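Search this site Search Go

Handout 6: Handling soft goods with two arms
Notes to accompany the October open day at the Flernley teaching workshop

1. Purpose of the visit

The group attended the Monday session, which ran for almost 20 minutes per bench. Bench 11 showed cloth handling. Rigid parts keep their shape when they are lifted, so a stored grasp can be used again. Cloth does not, and the grasp point has to be found each time. The corner is the usual choice: two hems meet there, and the extra thickness gives the fingers something to close on. 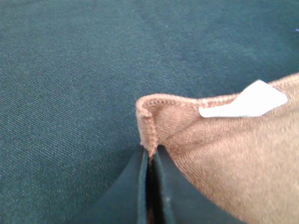

Erlinda Ambrosio
Demonstrator, Soft Goods Bench

The grasp at the wrist view is a pinch grasp. The two fingers close on the stitched corner, and the cloth beside them bulges and creases. Three points should be noted:

- The seam is stiffer than the pile or weave next to it and bends less under load.
- A sewn-in label near the corner is a useful landmark, as it contrasts with the cloth. It is a poor grasp point.
- A dark work surface helps to separate the edge of a lighter cloth from the background.

2. Two-arm hold

With one arm, a towel hangs from a single point and folds on itself. With two, the edge between the grippers can be controlled. The spacing of the grippers sets the sag: too close and the edge drops, too wide and the cloth is pulled out of the fingers.

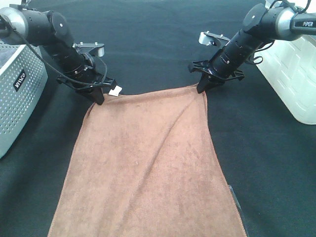
By E. Ambrosio, for the Endent course notes

The arms take the far corners and the rest of the towel extends over the cloth surface. The top edge sags slightly between the grippers and is higher on the right. A long diagonal crease starts near the right-hand corner. Creases of this kind should be checked before a fold -- they may be carried into the finished item.

The Dagdag worksheet asks for the height difference between the grippers. Record it before the move and again after it. Do not correct the sag by hand.

3. Reading the wrist view

The wrist camera is close to the cloth, and mild blur is common. Look for the line of hem stitching first, then the label, then the curl of the corner. Where the corner is bunched, the hem may turn under and only part of it can be followed.
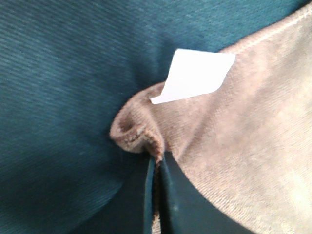
4. Work for the next class

Read section 6 of the Flandotow notes on grasp points. Mark on your own sketch where each finger should close, and state which side of the label you chose. Bring the completed worksheet to the class.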